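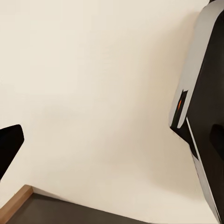

When the kitchen arm stops halfway and won't let go
Tips from the Talonon test kitchen page — quick ones, more when I get time

Sunday, 7 am, arm on a simple job. Pick up a cup, move it along the counter, done. It stopped short with the fingers wide open and sat there. No error. I gave it a shove at the wrist, which you should never do, and it shoved back. Bruised knuckle, nothing worse. Wrote all this down after.

First thing. Hands off. A stopped arm is still a powered arm. Motors are holding position and they will fight you. Hit the stop button, wait for the brakes to click, THEN go near it.

Know where your stop button is with your eyes shut. Mine was behind the bread bin. Moved it to the end of the counter, by the walkway, so I don't have to reach past the arm to get to it. If you have to lean over the thing that's misbehaving you put the button in the wrong place.

Don't trust the little lights. Orange on our Grerard gripper can mean waiting, or warming up, or a fault it hasn't gotten around to telling you about. Treat any light as "on." Dark doesn't mean safe either. Unplug before you wipe the fingers.

What went wrong, as far as I can tell: bad counter height. The model of the kitchen had the counter set too low, so the fingers were aimed too low as well, and the force limit tripped. That's the good outcome. Bad outcome is a cracked cup and the arm keeps pushing.

So run it in the simulator first. Every time you move anything. I skipped it becuase I'd only shifted one thing. Twenty minutes in Sowa and I had the same stall on screen, same spot.
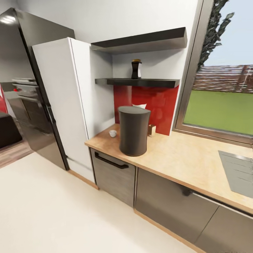 Corners are the worst. Cabinet on one side, wall behind, shelf overhead, and the arm has to fold itself up to get in there. Keep 200 mm clear between the gripper and any wall when it turns. I had 100. Not enough, the elbow swings wider than the hand does.

Tall stuff goes in the model too. Bins, canisters, anything with a lid. Lids especially — people measure the can and forget the lid. Same with whatever is tucked behind it. Low shelves, measure to the underside and not the top. Then check again after somebody tidies up.

Shiny panels. Ours confuses a reflection with a real edge maybe once a week. A dish towel taped over the panel while it's learning the counter fixes it. Ugly, works. Take the towel off before you cook.

Windows over the counter, same kind of trouble. Low sun in February was the worst. Pull the shade or run it at night.

Speed. Factory setting on the Selgate controller is 240 mm a second. I run 158 now near the sink and I'm not going back up. Slow arm gives you time to get to the button.

Fingers stuck shut on something: stop, power off, hold the object from underneath, use the manual release. Don't pry with a butter knife. I have a bent butter knife.

Restarting after a stall:
Power off, count to 30.
Clear the counter, everything, even the salt.
Home position first, nothing in the grip.
One slow pass over the bare counter, hand on the stop.
Put things back one at time.

If it stalls again in the same place, quit for the day and remeasure. I kept hitting resume, four times I think, and all that did was wear a groove in the finger pad. New pads come in pairs, change both.

Kids and pets out of the kitchen when it's live. Door shut. Tape line on the floor helps with grownups, the dog doesn't care.

Next up, descaling the kettle, when I find the notes.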